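Rodport holds back home-help robot after grip fault, questions its own test figures

RODPORT, December - Rodport has stopped the customer rollout of its Prinesa home-help robot. During household trials the right gripper went on closing after the control software had logged an object as released. No one was hurt. The company is not treating that as evidence that the machine is safe.

The fault was logged 15 times in 2628 handling tasks. Supplier Skerholm, which makes the gripper controller, has described the rate as low. Rodport does not share that view. A gripper that reports "open" while it is still squeezing is giving false information to every safety check that relies on it.

"I have read plenty of reports that call this kind of thing an edge case," said Theresia Gasser, head of product safety at Rodport. "Picking up a slipper is not an edge case. It's what we told people they could buy this for."

Rodport also disputes an earlier summary by test contractor Mayrhofer, which scored a task as passed if the object ended up in the right place. By that measure, 4 of the faulty releases counted as successes. The summary has been withdrawn.

What is being tested now

Work has gone back to plain household jobs, shoe racks among them, with soft items that give way under pressure and hide a bad reading. Finger force is recorded separately from the controller's own status message, and any mismatch ends the run.

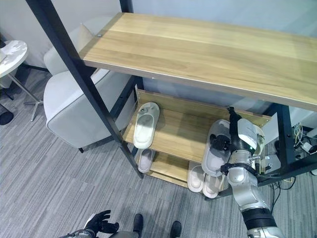

What happens next

Skerholm has supplied a software patch. Rodport has not accepted it - the notes that came with it describe a change in timing but do not explain the cause. Until they do, the robot will not work within reach of a person without a supervisor holding the stop switch.

Trial households have been told to keep their units switched off. Rodport will give an update on Thursday. It will not include a new launch date.

Press contact: Theresia Gasser, Product Safety, Rodport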